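Orden en el cajón de los cables (y en la mesa de trabajo, ya de paso)

6 de noviembre de 2025

En octubre me dio por vaciar el armario del pasillo y acabé sentada en el suelo con una maraña de cables encima de las rodillas. Llevo desde entonces cambiando cosas en casa y os cuento lo que me ha funcionado, que alguna me la habéis preguntado ya dos veces en los comentarios.

Lo primero fue sacar TODO. Cargadores de móviles que ya no existen, alargadores, transformadores de una lámpara que regalé hace años... Lo puse sobre la cama y fui probando uno por uno. El que no supe de qué era se fue a una bolsa con la fecha escrita, y si en seis meses no lo he echado en falta, al punto limpio. Mi consejo es que no lo hagáis a las once de la noche como yo, porque luego hay que dormir en algún sitio.

Las etiquetas. Compré una cinta de tela Sondenik, de esas que se escriben con rotulador permanente, y le puse una banderita a cada cable cerca del enchufe. También vale la cinta de pintor, pero con el calor se despega y deja la cama del gato llena de papelitos. Escribid el aparato, no la habitación: "impresora" sirve siempre, "despacho" deja de servir en cuanto movéis los muebles.

Colores, sí, por favor. Hasta ahora yo lo compraba todo negro porque me parecía más discreto, y claro, seis cables negros detrás de un mueble negro son imposibles de seguir. Ahora intento que lo que cruza por delante de una superficie clara sea de un color vivo. Un cordón rojo sobre blanco se ve de un vistazo, no te lo llevas por delante con el trapo y sabes dónde empieza y dónde acaba. ¡Y además alegra!

Para limpiar los paneles blancos y mates (a mí me vuelven loca, se marca cada dedo) uso agua templada con una gotita de lavavajillas y una bayeta de microfibra bien escurrida. Nada de estropajo ni de la esponja mágica, que en el mate te deja un cerco brillante que ya no se va. Si hay restos de adhesivo, aceite de girasol, diez minutitos de paciencia y luego otra pasada con jabón. En las esquinas redondeadas se acumula una pelusilla gris que sale muy bien con un cepillo de dientes viejo.

Las piezas negras son otra historia. Disimulan la mugre pero el polvo lo cantan todo. Ahí voy en seco, con una brocha de maquillaje que ya no usaba, metiéndola por las juntas entre pieza y pieza. Si hay algo enchufado, se desenchufa antes, que nos conocemos.

Colgar sin taladrar: probé las tiras adhesivas Kardale, que según el paquete aguantan 700 gramos cada una. Yo les pongo la mitad de peso y tan contenta. El truco es pasar alcohol por la superficie, dejar secar, apretar fuerte y no colgar nada hasta el día siguiente. La primera vez me pudo la impaciencia y a las tres de la mañana se me cayó el regletero con un estruendo que casi me da algo.

Otra cosita: dejad siempre algo de holgura. Un cable tirante acaba sufriendo justo en el conector, y uno que cuelga un poco con su curva dura muchísimo más. Si os sobra largo, hacéis un rollo grande y flojo y lo sujetáis con velcro. Las bridas de plástico las dejo para lo que no voy a tocar nunca (y siempre lo acabo tocando, así que tengo las tijeras al lado).

La próxima semana me meto con el trastero. Si tenéis trucos para las cajas de tornillos, dejádmelos abajo, que los leo todos aunque tarde en contestar.
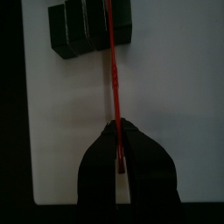
Rojo sobre blanco, con las piezas negras arriba.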